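From: Salma Hamdy
To: wema-users
Date: 2021-10-15
Subject: Re: [wema-users] Import drops rows after upgrade

On the upgrade thread, Danico wrote:
> We moved the parts catalog to the new release and the nightly
> import now stops at row 1007 of the supplier file. No error in
> the log, exit status 0. The old release read the same file to
> the end. Same config, same machine. Is there a row limit now?

There is no row limit. I can reproduce this with the file you attached, and the cause is in the file plus a changed default.

Row 1007 has a description field that opens with a double quote and never closes it. The old reader treated a quote as a literal character unless the field also ended with one. The new reader follows the quoting rules strictly, so everything from that quote to the end of the file becomes one field. The row then has too few columns and is discarded as a trailing fragment. Trailing fragments are logged at debug level only, so you see nothing at the default setting.

To confirm on your side, run the import with log level debug and look for "fragment discarded" near the end. On my copy the fragment covers 638 lines.
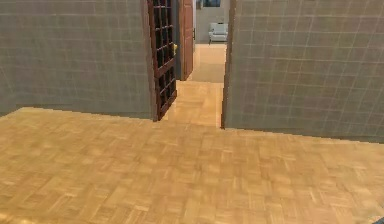
Two ways around it for now. Set quote_mode = lenient in the import section, which restores the old behavior for the whole file. Or set quote_mode = none if the supplier never quotes fields on purpose. I would check the second option carefully. In your file 15 rows have a comma inside a properly quoted field, and those would split into an extra column.

Lenient mode is slower. Cletirell tested it on a file of over 190 MB and the parse step took twice as long. For a nightly job of your size it should not matter.

Separately, I think the exit status is wrong. Discarding a fragment that spans more than one line should be at least a warning, and the command should return nonzero. I have a small patch for that and will post it once the tests pass on the May branch as well. Samir, you wrote the original fragment handling, so please say if anything depends on the silent case.

The upgrade notes mention the strict reader but not the change in default. I will add a line there.

Salma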